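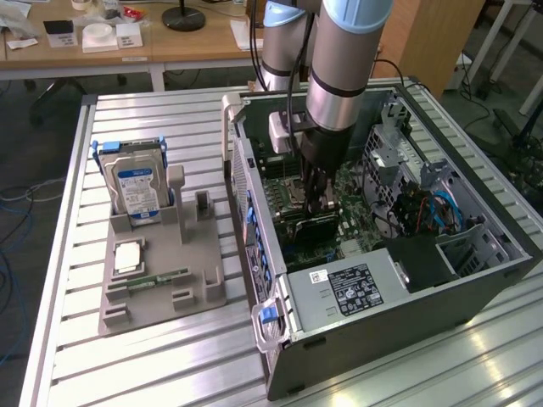 **Notizen Vortrag Tulbridge, 4. Juni 2023** (20 Minuten, danach Fragen)

## Einstieg

Hallo zusammen, kurz winken, Wasserglas suchen. Ich heiße Zohreh Shokri und ich repariere Sachen, die andere längst weggeschmissen hätten. Frage ins Publikum: Wer hat zu Hause eine Schublade mit alten Ladekabeln? (Hände abwarten, da gehen immer fast alle hoch!)

Dann die Geschichte mit dem Wasserkocher meiner Mutter. Neun Jahre alt, Schalter ausgeleiert, im Laden hieß es: lohnt sich nicht. Das Ersatzteil hat weniger gekostet als mein Busticket dorthin. Nicht zu lang erzählen, beim letzten Mal in Ditstead bin ich hier schon ins Schwimmen gekommen.

## Was heißt eigentlich »kaputt«?

- Meistens ist ein einziges Teil hinüber, der Rest läuft noch jahrelang.
- Kleber statt Schrauben: mein Lieblingsaufreger. Hier ruhig ein bisschen schimpfen.
- Beispiel Drucker, Beispiel Handmixer. Beim Mixer das Zahnrädchen rumgeben (liegt in der blauen Dose, NICHT wieder im Auto vergessen).

## Unsere Werkstatt-Liste

Seit Dezember schreiben wir bei Talebi alles auf, was über den Tisch geht. Stand jetzt: 2.214 Einträge. Davon sind gut 1.000 Lampen und Kleingeräte, also genau das Zeug, von dem alle sagen, dafür bringt doch keiner was vorbei. Doch, bringen sie! Und zwar gern kurz vor Feierabend.

Computer sind auch dabei, meistens ältere Tower, und die mag ich besonders, die kriegt man wenigstens ordentlich auf. Arbeitsspeicher tauschen, Lüfter entstauben, fertig. Bei den flachen Laptops sieht das ganz anders aus, da seufze ich schon beim Reinkommen der Kundschaft.

## Ersatzteile (langsam sprechen!)

Woher nehmen? Drei Wege kurz anreißen:

1. Hersteller fragen, schriftlich, und hartnäckig bleiben
2. Schlachtgeräte aufheben, aber bitte beschriftet
3. Teileregal von Curneo, da einfach mal stöbern, Adresse steht auf dem Handzettel

Falls jemand nach Garantie fragt: ja, erst prüfen, ob noch welche drauf ist, dann schrauben. Und Stecker raus, immer. Bei Mikrowellen sage ich auch im privaten Kreis nein, die Kondensatoren sind kein Spaß.

## Schluss

Bitte an alle: Nehmt euch für nächsten Monat ein einziges Gerät vor. Eins! Den Toaster, das Radio, egal. Wer mag, bringt es gleich nachher mit an meinen Tisch neben der Garderobe, ich habe Schraubendreher dabei und bleibe noch, bis die Kaffeekanne leer ist.

Handzettel auslegen. Zahnrädchen wieder einsammeln.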